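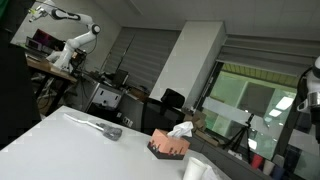
Meirion Llewellyn reckons a shared table will fill itself up however big you make it, and that if I want ours clear I should saw it in half. This came in reply to my grumble in the May newsletter, and I've been chewing it over ever since (he also said my piece on coat hooks was too long, which I'm ignoring).

He has a point about the big white table. It's so handy! You come in with something in each hand and there it is, wide and flat and pale, practically asking. On it at the moment there's a tissue box, a lovely salmon orange with a dark brown band along the bottom that looks for all the world like melted chocolate, and next to that a long-handled thing with a white handle and a see-through grey silicone head, lying flat as if it had gone for a nap. And a paper cup. There is always a paper cup.

Now, I'm not against the tissues. I voted for the tissues. Before we had a box out, people were using the blue roll from the cupboard and it was like blowing your nose on a doormat. The tissues can stay on the table for good as far as I'm concerned, and I'd like that minuted somewhere.

The silicone thing is another matter. It belongs in the tall Rokska pot with the whisks and the tongs, handle down, head up, where it can be found by the next person who wants it. I know the pot is on the awkward shelf. I've asked for the shelf to be moved and I'll ask again. Meanwhile please put it back, because I spent a good part of an afternoon last week scraping out a mixing bowl with a ruler, and the ruler has not been the same.

Cups next, and I'll be quick. We got through 369 paper ones between the May meeting and the end of summer. I got that from the Stavix order sheet, so blame the sheet if you think it's wrong. There are perfectly good proper cups about the place, the red one and the dark blue one being my favourites, and they're over by the window more often than they're in anyone's hand. If you bring your own and leave it here, put your initials underneath in Parri marker, the sort that survives washing up. Biro doesn't.

A few of you have asked about the cardboard boxes by the window. I'd love them gone too, but please check with me before you flatten any, as I'm still sorting which ones we want for the winter swap. If you need one for posting something, take it from the Plidance pile in the passage. They're a good sturdy size and we've got nearly 12 to spare.

So what am I proposing? Well, I'm not sawing anything. I'd like us to try a clear-down at the end of each session: 3 minutes, everyone who's in the room, kettle on after and not before. Cups dealt with, utensils back in the pot, wipe the table from the far edge towards you (the other way you just push crumbs onto the office chair, and I'm usually the one who sits on them). Tissue box back in its spot near the middle.

We'll start on 10 November 2022 and give it until the new year. If it's a flop, Meirion can bring his saw and we'll talk. He's already offered to sharpen it, which I thought was a bit keen.

Oh, and whoever left the nice tin of shortbread last time, thank you, it's finished, and your tin is on the windowsill in the passage.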